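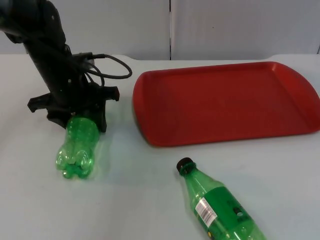

음료 테이블 점검표를 또 고쳤어요. 지난번 표는 칸만 많고 적을 게 애매하다는 말을 여러 번 들었거든요(저도 쓰면서 답답했고요). 그래서 항목을 줄이는 대신 항목마다 제 의견을 길게 달았습니다. 예를 들어 쟁반 상태와 빈 병 상태는 원래 한 칸이었는데, 라벨 없는 초록색 빈 병이 찌그러진 채 흰 상판에 누워 있고 그 옆의 빨간 쟁반은 비어 있으면 그 한 칸에 뭐라고 써야 할까요? 쟁반은 "이상 없음"이고 병은 "정리 필요"잖아요. 이번부터는 칸을 나눕니다. 말이 길어도 좀 참고 읽어 주세요!

글쓴이: 모즈타바 아바시 (Mojtaba Abbasi)
2026년 6월

적용 범위: 일몬트 2층 할로우 라운지의 음료 테이블과 그 위에 올리는 쟁반, 페트병, 그리고 테이블 둘레 바닥까지. 냉장고 안쪽은 따로 표가 있으니까 여기 적지 마세요.

표시 방법: 좋으면 "양호", 바로 고칠 수 있으면 "조치", 혼자 못 고치면 "보고". 세모나 물음표는 이제 안 받을게요. 지난 표에 물음표가 하도 많아서 제가 하나하나 물어보러 다녔어요.

1. 상판

1-1. 표면이 깨끗한가: 조치
탄산음료 자국은 흰 상판에서 의외로 잘 안 보입니다. 위에서 내려다보면 멀쩡한데 손바닥을 대 보면 끈적해요. 그래서 이 항목은 눈으로만 보고 "양호" 쓰지 마시고 꼭 손으로 한 번 쓸어 보세요. 저는 앞쪽 가장자리에서 두 군데 걸렸고, 미지근한 물에 적신 행주로 닦고 마른 행주로 마무리했습니다. 세제는 안 썼어요.

1-2. 모서리에 날카로운 데가 없는가: 양호
손가락으로 천천히 훑으면 됩니다. 빨리 훑지 마세요, 제가 작년에 다른 층 테이블에서 그러다가 긁혔어요.

1-3. 흔들림: 양호
양손으로 상판 앞쪽을 잡고 좌우로 가볍게 밀어 봅니다. 온몸으로 밀지는 마시고요. 흔들리면 다리 밑 조절 나사부터 보고, 그래도 흔들리면 "보고"로 올립니다. 종이를 접어서 끼우는 건 금지! 끼운 종이가 빠진 줄 모르고 다음 사람이 병을 올려놓으면 그대로 넘어가요.

1-4. 상판 위에 있으면 안 되는 물건: 양호
가위, 커터, 뚜껑 없는 컵, 약. 이 네 가지만 봅니다. 예전 표에는 열쇠랑 우산까지 들어 있었는데 그건 안전 점검이라기보다 분실물 목록이었죠.

2. 쟁반

2-1. 테두리에 금이 갔는가: 양호
쟁반은 드로트니스에서 받은 걸 쓰고 있고, 제가 잰 크기는 가로 400mm에 세로 255mm입니다. 금은 보통 둥근 모서리에서 시작하더라고요. 밝은 쪽으로 들고 비스듬히 기울여 보면 테두리를 따라 빛이 지나가는데, 그 빛이 끊기는 자리를 손톱으로 긁어 보세요. 걸리면 금이고 안 걸리면 그냥 얼룩이에요.

2-2. 바닥이 평평하게 닿는가: 양호
네 귀퉁이를 번갈아 눌러 봅니다. 딸깍 소리가 나면 휜 거예요. 휜 쟁반은 간식용으로도 돌리지 말고 빼 주세요. 간식용으로 돌린 쟁반이 꼭 음료 쪽으로 다시 돌아옵니다(왜 그런지 저도 모르겠어요).

2-3. 쟁반이 상판 끝을 넘어가지 않는가: 조치
제일 자주 걸리는 항목입니다. 비스듬하게 놓는 것 자체는 괜찮아요. 보기 싫다고 적어 주신 분이 계신데 각 맞추는 건 이 표가 다룰 일이 아니고, 끝으로 튀어나와서 지나가는 사람 소매나 가방에 걸리는지만 봅니다. 저는 손바닥 하나 너비만큼 안쪽으로 들여놓고 넘어갔습니다.

2-4. 쟁반 안에 물이 고였는가: 양호
차가운 병을 오래 올려 두면 물이 맺혀서 바닥에 고이죠. 고인 채로 쟁반을 들면 병이 미끄러지니까, 병을 먼저 내리고 닦고 다시 올립니다. 순서 바꾸지 마세요. 한 손으로 쟁반 들고 한 손으로 행주질하는 묘기는 저 없을 때도 하지 마시고요.

3. 내용물이 든 병

3-1. 똑바로 서 있는가: 양호
눕혀 둔 병은 일단 세웁니다. 밑바닥이 꽃잎처럼 갈라진 페트병은 평평한 데서는 잘 서 있는데 행주나 냅킨을 밑에 깔면 흔들흔들해요. 그러니까 미끄럼 막겠다고 냅킨 까는 건 그만해 주세요. 좋은 뜻인 건 압니다!

3-2. 쟁반 어디에 놓였는가: 양호
처음엔 "가운데"라고 썼다가 지웠습니다. 여러 병이 올라가면 다 가운데일 수가 없으니까요. 지금 기준은 이렇습니다. 병 밑바닥이 전부 쟁반 바닥면에 닿아 있고, 테두리를 밟고 있는 부분이 없을 것. 뒤쪽으로 좀 치우친 건 상관없습니다.

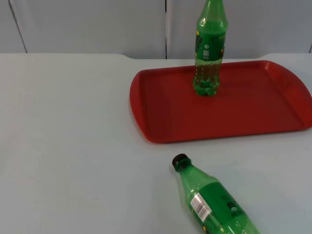 다만 쟁반을 옮길 때는 얘기가 달라요. 큰 병이 한쪽에 쏠린 채로 들면 손목이 먼저 항복합니다. 옮길 일이 있으면 병부터 내려 주세요. 귀찮아도 두 번 왔다 갔다 하는 게 맞습니다.

3-3. 뚜껑이 잠겼는가: 보고
손으로 돌려서 확인합니다. 저는 한 병이 끝까지 안 잠겼어요. 나사산이 어긋난 채로 힘을 줘서 돌린 것 같은데, 다시 맞춰도 헐거워서 따로 빼 놓고 보고로 적었습니다. 그리고 탄산 병은 확인한다고 흔들지 마세요. 당연한 소리 같죠? 지난달 표 의견란에 "흔들어 보니 샘"이라고 적혀 있었습니다.

3-4. 라벨을 읽을 수 있는가: 양호
원재료하고 날짜가 보이면 됩니다. 라벨이 없는데 내용물이 든 병은 무조건 치웁니다. 색깔 보고 짐작하지 말기, 냄새 맡아 보지 말기. 세제 희석액을 음료병에 담아 두는 건 우리 층에서 영구 금지이고, 이건 협의할 생각도 없어요.

3-5. 개봉한 병에 개봉 표시가 있는가: 조치
마스킹테이프에 날짜 쓰고 어깨 부분 말고 뚜껑에 붙입니다. 어깨에 붙이면 물기 때문에 떨어져서 결국 쟁반 바닥에 눌어붙더라고요. 테이프는 싱크대 왼쪽 서랍에 있고, 펜은 늘 없으니까 하나 들고 오세요.

4. 빈 병

4-1. 비었는지 확인했는가: 조치
찌그러져 있다고 다 빈 건 아니더라고요. 반쯤 마시고 꾹 눌러서 뚜껑 닫아 두는 분들이 계세요(김 덜 빠진다고 믿으시는 듯한데 저는 회의적입니다). 들어 보고, 개수대에 거꾸로 세워 보고, 그다음에 누릅니다.

4-2. 라벨을 뗐는가: 양호
하라심 수거함은 라벨 붙은 병을 안 받습니다. 절취선이 있으면 거기로 뜯고, 없으면 손톱으로 끝을 찾아서 천천히. 칼 쓰지 마세요. 이 표에서 제가 제일 여러 번 말하는 게 칼인데, 앞으로도 계속 말할 거예요.

4-3. 눌렀는가: 양호
테이블 위에서 손바닥으로 체중 실어 누르는 건 안 됩니다. 병이 옆으로 튀어요. 두 손으로 잡고 허리 부분을 접듯이 누르면 충분합니다. 발로 밟는 것도 안 돼요, 특히 계단 옆에서는요. 그리고 완전히 납작해질 때까지 할 필요 없습니다. 적당히 우그러지면 수거함에 잘 들어가요.

4-4. 상판에 누운 채로 남은 빈 병이 없는가: 조치
첫머리에 말한 바로 그 칸입니다. 누운 병은 굴러가요. 찌그러진 건 덜 구르지만 그래도 누가 팔꿈치로 치면 바닥으로 가고, 바닥에 있는 초록 병을 밟으면 제법 미끄럽습니다. 발견한 사람이 치우기. 누가 마셨는지 조사하지 않기. 단체방에 올리지 않기. 그냥 수거함에 넣고 "조치" 쓰고 끝입니다.

5. 바닥과 통로

5-1. 바닥 물기: 양호
테이블 앞쪽만 보지 말고 옆도 봐 주세요. 물기가 있으면 닦고, 마를 때까지 표지판 세워 둡니다.

5-2. 통로 너비: 양호
테이블 앞 가장자리에서 의자 등받이까지 쟀더니 83cm 나왔습니다. 쟁반 들고 몸을 돌리기에 딱히 불편하지 않았어요. 이보다 좁아졌으면 의자를 밀어 넣고 다시 재 주세요. 줄자는 테이프랑 같은 서랍입니다.

5-3. 벽 패널 쪽 틈: 양호
테이블과 뒤쪽 패널 사이로 냅킨이나 병뚜껑이 떨어집니다. 혼자 테이블 당기지 마세요. 긴 집게로 빼거나, 안 되면 "보고" 쓰고 두 사람이 당기는 날까지 기다립니다. 냅킨 한 장 때문에 허리 다치면 너무 억울하잖아요.

의견란에 들어온 질문들

"매번 전 항목을 다 봐야 하나요?" 네, 다 봅니다. 해 보면 커피 식기 전에 끝나요. 너무 바쁜 날이면 3번 묶음부터 하고 나머지는 오후에 이어서 하되, 표에는 그때그때 이름을 따로 적어 주세요.

"쟁반을 아예 없애면 안 되나요?" 저도 잠깐 생각했는데, 없으면 맺힌 물이 상판으로 바로 흘러서 1번 묶음이 지옥이 됩니다. 당분간 씁니다.

"병이 커서 쟁반째 못 드는 사람은요?" 안 드시면 돼요. 정말로요. 3-2에 적은 대로 병 먼저, 쟁반 나중. 아니면 옆 사람 부르세요. 저 부르셔도 되고요.

"조치하고 나서 다시 점검하나요?" 조치가 3개를 넘으면 오후에 한 번 더 봐 주세요. 이번엔 1-1, 2-3, 3-5, 4-1, 4-4가 조치라서 제가 오후에 다시 돌았고, 그때는 모두 양호로 바꿔 적었습니다.

남은 건 3-3 보고 한 건입니다. 헐거운 뚜껑 병은 개수대 옆 파란 통에 넣어 뒀으니 마시지 마시고, 비우실 분은 표에 이름만 적고 비워 주세요. 새 표는 게시판 집게에 꽂아 뒀고 예전 표는 뒷면을 메모지로 쓸 거라 버리지 말아 주세요!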